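December, bench notes, two-arm cell at Simcombe

Carried on from last time. The left arm was still losing its zero after being switched off, so that got sorted before anything else. The grub screw on the shoulder horn had backed out again. Cleaned the thread with meths, blue threadlock, left it overnight. This morning it homed three times in a row to the same place, which will do.

Gripper opening is now capped in software at 198 on the left and left alone on the right. Above that the left fingers catch each other on the way back in. It needs the new finger mounts printing and I haven't done them. File is on the shared drive under Bunska, version with the longer slot.

Wallpaper: two coats of paste on the back wall. The corner by the right post lifted a bit as it dried, pressed it down with a ruler. Don't lean on it.

Started on the mug task after lunch. The plan is mugs on the drip tray, coasters along the back, each arm taking whatever is on its own side and putting it down on a coaster. Whatever sits in the middle can go to either arm, and for now I pick which one before the run starts. Slow speed only, 300 in the config. At 304 the old firmware rounds up to the next step and the wrist jerks, so please don't nudge it up a little to see. 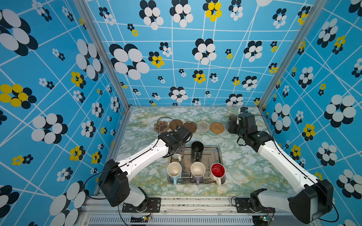 Tray with five mugs, coasters along the back, left gripper over the white mug.

The white mug is the awkward one. With its handle towards the front the left gripper has to come down over the body, and the forearm passes close to the light blue mug on the way in. Added a waypoint higher up so it comes down more steeply. First go clipped a rim, second and third were clear. Saved as mug_high_left.

Black mug: the wrist camera on the right arm has trouble with it. The inside and outside come out as one dark blob and the rim finder gives up. Turned exposure up a notch and it found the rim, but then the pale marble on the table blew out and it lost the edge of the tray instead. Tried half a notch. Better, not good. Might be simpler to put a strip light over the back of the cell. There's one in the Hanport box under the bench if it hasn't been borrowed.

Coasters slide. The woven one is the worst, it moves if the gripper so much as brushes it. Small dots of museum putty underneath should hold, and it peels off afterwards. Whoever has the putty, please put it back in the drawer.

Cables. The black one looping over the dark brown coaster needs moving before we try placing anything there. I want to take it up the left post with two clips and down behind the rail. Same for the loop hanging off the left elbow, although that one needs slack or it will pull at full reach. Leave enough for the arm to go right across to the far side of the tray, then a hand's width more.

Both driver boards came up green every time today. Log for the afternoon stops at line 1570, where I pulled the plug by mistake with my foot. Nothing lost apart from the last run. The extension lead is going on the wall.

Still to do:

- print finger mounts, left side first
- reroute the two black cables as above
- putty under all the coasters
- strip light, then set exposure again from scratch
- check the plate bolts on both bases, left one felt a touch loose
- copy mug_high_left across to the Hajji laptop, mirror it for the right arm and run it with no mugs out before trusting it

Stopped at 5.40. Arms parked, power off at the wall, e-stop left pressed in.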